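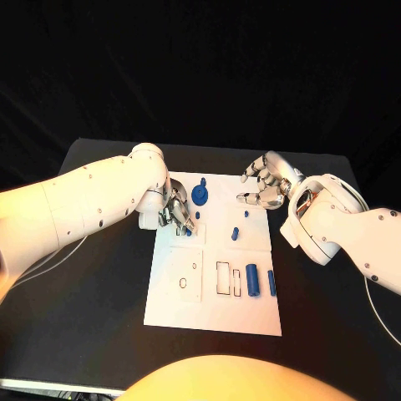

Figure 1. Both arms over the board, with the left hand at one of the small blue pegs.

Two-Handed Parts Placement on a Home-Built Board
Joana Pinheiro and Vasco Torres
Pascombe shared workshop, September build period

1. What we set out to check

The project plan claimed that a pair of arms with human-style hands could fill a parts board as well as a person with a little practice. We doubted this when we signed up for it and we still doubt it. Most of the clips we watched before starting were short, and few of them said how many tries had been thrown away. So we decided to write down every attempt, including the dull ones.

The board is white and the loose parts are blue. We named it the Ustik board, after the drawer its first drawings were kept in. It has a few raised panels, some outlines drawn on the surface, and parts of very different sizes. The small pegs were Vasco's idea. Joana thought they were unfair to the hands. They stayed in.

2. Setup

The table stands in front of a black curtain, and the arms come in from the two sides. We spent 5 evenings on the table and the cable routing alone, which was not in the schedule. Control runs on a program we call Carrilho. An operator guides the hands and the program smooths the motion. That means any success belongs partly to the operator, and the plan did not mention this at all.
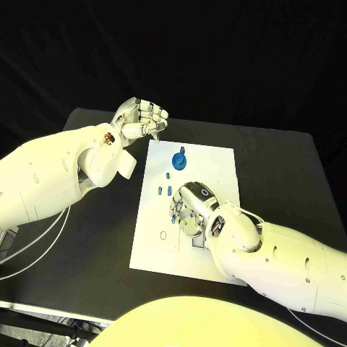

Figure 2. Right hand down on the board with a small blue piece in its fingertips, left hand held above the top edge.

3. Attempts

We logged 300 attempts over the build period. An attempt counted as good only if the part ended up inside its outline and stayed there after the hand let go. We argued over this rule. Under the looser rule in the plan (part touching the outline) our numbers would look much better, and we don't think they would mean much.

The thick parts went well enough. The pegs did not. Of the last 20 peg attempts in the log, 11 were good, and we would not want to bet on the next 20. The usual failure was a peg tipping as the fingers opened.

The left hand did very little. We had described the work as two-handed, but in our log it is mostly the right hand working while the left one waits. Someone should ask whether the second arm earns its place for this task.

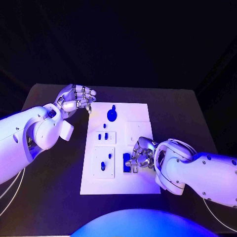 Figure 3. Under blue-violet light: right hand around a blue part low on the board, left hand above the far left corner.

4. Lighting

Brostau, the other group in the workshop, told us colored light would make no difference to an operator. We tested it anyway. Joana found the edges of the panels harder to judge, Vasco noticed nothing. With 2 operators we can't say who is right.

5. Still open

We have no timing data for a person doing the same board by hand, so the claim in the plan is untested. The log also mixes both operators under one name for the first week. Vasco is splitting those entries using the workshop sign-in sheet, and the peg attempts need to be run again after that.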